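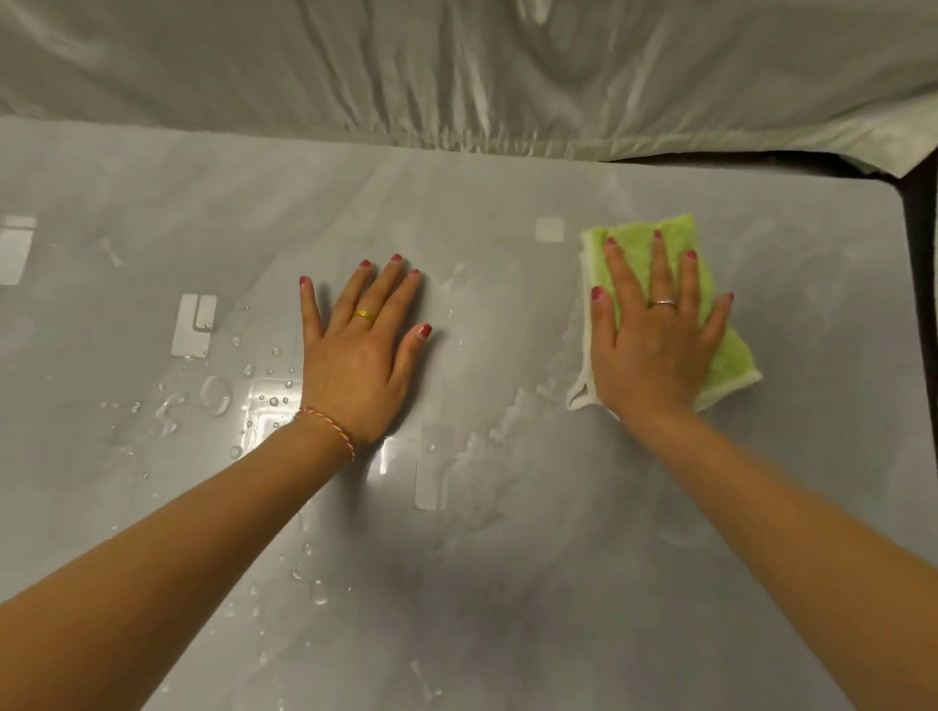

**WHITELAW, Apr 28, 2023** – The Dandettis are coming back to television, and most of them have agreed to sit in the same room to promote it. Musum has ordered a second season of "Meet the Dandettis," the unscripted series about one married couple, their three grown children, and the aunt who moved in during the pilot and still gets her mail there. New episodes start streaming in July. The first season ended with a vow renewal that was called off between the salad and the fish, and viewers have been asking ever since whether the marriage survived it. The network can confirm that it did, in the sense that both parties live at the same address and share a car. Anyone hoping for a grander statement should know that the series has always preferred the kind of left hand that wears a plain gold band on one finger and a braided string bracelet in red, yellow, blue and white at the wrist, with the nails painted a muted pink-red. Diamonds appear only in episode four, and they go back to the store.

The new season picks up the morning after the salad. Gino Dandetti has moved into the den for what he calls his back. Paula Dandetti has moved a treadmill into the den for what she calls her heart. Over ten episodes the two try counseling, ballroom dancing, separate vacations to the same lake, and a garage sale at which each attempts to sell the other's belongings. The garage sale runs across two episodes. The network asked for one and then saw the footage.

"We filmed 300 hours of this family and I would describe 265 of them as an argument over the thermostat," said executive producer Natália Teixeira of Netetwood, the company behind the series. "The rest is the show. I'm proud of it. I also keep my own house at sixty-eight degrees now and I don't take questions."

Teixeira, who created the format and has directed every episode, said the family was given full access to rough cuts this year, a courtesy requested by Paula after season one. Paula returned two pages of notes. Gino returned 960 words on his hair.
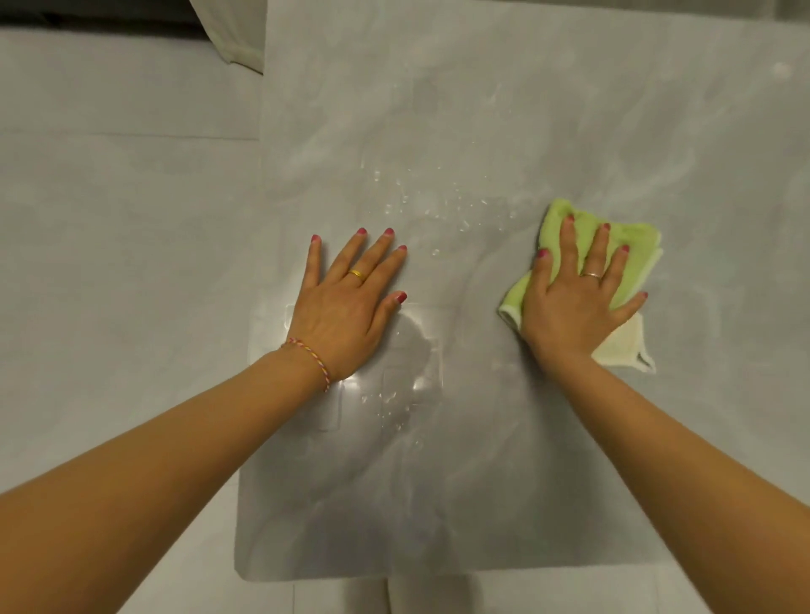

Both sets of notes were read with care, and the hair remains as filmed.

### What's new this season

The eldest daughter, Carla, comes home with a fiancé the family has met once, on a video call, during which he was frozen for most of the conversation and made an excellent impression. In person he moves and talks, and things become more complicated. His parents visit in episode three. They bring their own pillows.

Middle child Rob has quit the insurance office to manage his younger brother's singing career. The younger brother, Dean, doesn't sing. This is dealt with in episode six, at length, in a rented hall.

Aunt Bev has been promoted to the opening titles. She was a surprise favorite with viewers last season, largely on the strength of what she said to the florist, and this time she has been given her own on-camera interviews. She conducts them standing up with her purse on her arm, ready to leave. Musum wishes to make clear that the views Aunt Bev expresses about other streaming services, the mayor of Whitelaw, and her late husband's bowling team are hers alone.

Fans of the family dog will be glad to hear that he is well. He had a limited role this season at the request of his co-stars.

### About that reunion

Yes, the season one reunion special ended early. Several accounts of the evening have appeared online, and the network has enjoyed them. For the record, the couch was already broken, the host had always planned to take some time off, and the cake was Rob's to throw. A second reunion special has been ordered for after the finale. It will be recorded with chairs.

Musum's programming team said it ordered the new season on the strength of loyal viewing and a great many letters, some of them supportive. "People tell us they watch it with their own families and feel better afterward," the team said in a statement. "We haven't asked what they mean by that."

### How to watch

"Meet the Dandettis" returns to Musum in July, with 2 episodes on premiere night and one a week after that. Season one is available now for anyone who would like to form an opinion on the fish. A trailer will be released in the coming weeks, once Gino and Paula have agreed which of them speaks first.

### Press

Screeners of the first three episodes are available to accredited reviewers on request. Natália Teixeira is available for interviews by phone. Gino and Paula Dandetti are available together or separately, and reporters are advised to book separately. Carla and her fiancé are available until the wedding, the date of which is a plot point. Aunt Bev doesn't do phone interviews but will answer letters sent to the Netetwood office, and she would appreciate a stamped envelope.

Please don't contact the florist.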